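## Shorter ads did better in May

We ran the Tikano campaign in two versions last month, both bought through the same account and shown to the same age groups. One was the full 90-second film. The other was a 6-second cut with the product name on screen from the start. The short one cost less per completed view and brought in 111 newsletter sign-ups. The long one brought in far fewer, though people who did watch to the end stayed longer on the site.

Katia Piras will be sharing the full breakdown by region with account leads.

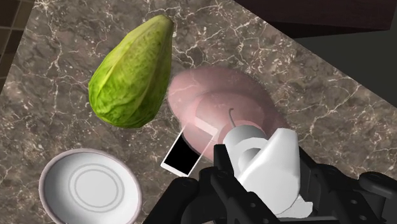
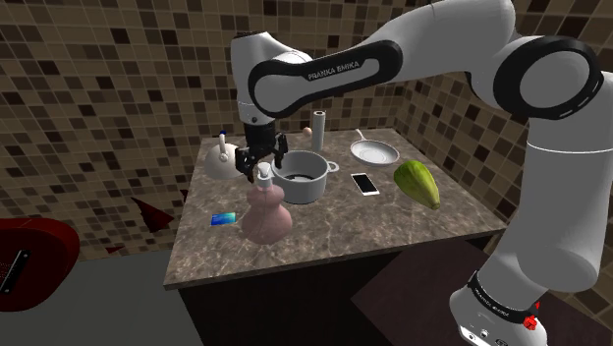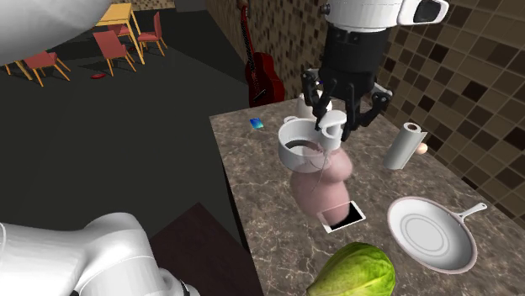 Video for food and home clients needs a different plan, and Bianchini is the next one up. Their audience mostly watches on a phone with the sound off, so captions go on every version. Backgrounds matter on a small screen too. A brown stone worktop with pale veins running through it is a busy surface to put white text over – use a solid strip behind the words, or move them to the end card. Please keep to 2 lines of text per card.

Hitthorpe have asked for the same test on their autumn budget. Send draft scripts to Katia before booking any media, and copy in the Urnex team if you need their audience lists.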